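Wundgate Parcel Group
Minutes of the January packing meeting

Present: Margaux Chevalier (chair), Flor Paucar, Orestis Athanasiadis, Marina Andreadis (minutes)
Apologies: Thanasis Tsakiris

1. Minutes of the previous meeting
Agreed with one correction. Under item 4, "lids" should read "liners". Signed by the chair.

2. Stock of trays and cartons
OA reported 200 flat cartons in the store and 14 bundles of brown paper. The cartons from Drolitz are slightly shorter than the old ones. Tall items packed upright push the flaps open by about a finger's width. It was agreed to use up the remaining old cartons for any parcel containing a tall box and to keep the Drolitz cartons for flat goods.
Action: OA to mark the shelves accordingly.

3. Packing of mixed small items
FP raised the return of nine parcels from the Nodarville round. In each case a bottle had rolled against a lighter item and crushed it. The packing sheet says only "heavy items first" and gives no position for round ones.
The meeting went through the order of work for open trays. Bottles are to be laid down, with caps checked for tightness beforehand. Round tubs go in the corners. Cards and thin boxes stand against a wall of the tray. Tall boxes are left until the end and lifted in by the sides, so that the lid takes no load.
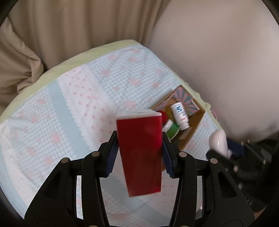 MA asked whether the tray should be filled on a bare table or on a cloth. FP prefers a cloth, as the trays slide on the bare surface when pushed from one side. MC had no objection provided the cloth is shaken out between sessions. Agreed.
OA asked for paper between the bottle and its neighbours in every tray. MC considered this excessive for short rounds. After discussion it was agreed that paper is required for Nodarville and optional elsewhere, to be reviewed once the present bundles are used.
Action: FP to rewrite the packing sheet, one side only, and send it to MC for checking.

4. Labels
The last roll of 100 labels was printed with the return address too close to the edge. The usable part of the roll will be kept for internal trays. Dambrauskienė has offered to reprint at no charge if the faulty labels are sent back.
Action: MA to reply and ask whether a part roll is acceptable.

5. Any other business
The tape dispenser on the second table needs a new blade. TT to be asked, as he ordered the last one.
FP requested that part-filled trays be left with a slip giving the items still to be added. Agreed, starting from the next session.

Next meeting: same room, 4.30 pm. Date to be circulated by MA.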